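Open Day Cell Inspection – Disassembly Demo, Hiltesura Hall
Date: February 23, 2025
Inspected by: Elsie Mahuika
Cell: Varma two-arm bench, PC teardown and refit demo
Form 597, 4 pages, this is page 1

1. Visitor line
Floor tape down on all open sides – OK
Line is far enough back for both arms at full reach – OK
Comment: Tape was lifting at the corner by the door. Replaced before opening. Zitthorpe asked for stanchions as well and we have them on three sides.

2. Emergency stops
Stop button at operator seat – OK, tested
Stop button on visitor side – OK, tested
Both arms halt from either button – OK
Comment: The visitor side button had a coat hung over it when I arrived. Hook moved to the far wall.

3. Arm speed and force limits
Demo profile loaded – OK
Reduced speed confirmed on both arms – OK
Arms kept from entering the case at the same time – SEE COMMENT
Comment: Interlock works when the program runs from the start. After a manual restart it has to be switched on again by hand. Added to the operator card. Drolalero to fix in the next release, no date given. Same item was open in November.

4. Electrical
Demo computer unplugged from the wall – OK
Power supply left unplugged for 4 hours before handling – OK
Grounding strap at operator seat – OK
Arm cables clear of the walkway – OK
Comment: Extension cord behind the benches is the old one with the cracked plug. Works, but replace it.

5. Work area
Tower lying flat, side panel off – OK
Loose parts in the fixture, not on the platform – OK
Gripper fingers checked for cracks – OK
Internal wiring clear of the gripper path – FAIR
Comment: Wires near the memory slots stand up higher than I would like. Operator to check them between runs. CPU and memory stick go back in their pockets after each run.

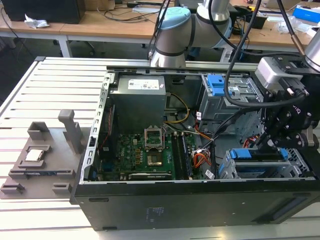
Item 5. Tower open on the slotted platform, socket frame raised, parts fixture at left.

6. Background benches
Nothing that can fall or roll into the cell – OK
Benches tidy – NO
Comment: Cables and packing material on the benches. No hazard to the arms, but it looks bad to visitors and someone could catch a sleeve. Clear before the 11 o'clock group.

7. People
Operator briefed – OK
Second person at the line during each run – OK
Children's groups seated before the arms are enabled – OK
Safety glasses at operator seat – OK, one pair scratched

Result: Passed for demonstration with comments. Items 3 and 6 to be signed again before opening.

E. Mahuika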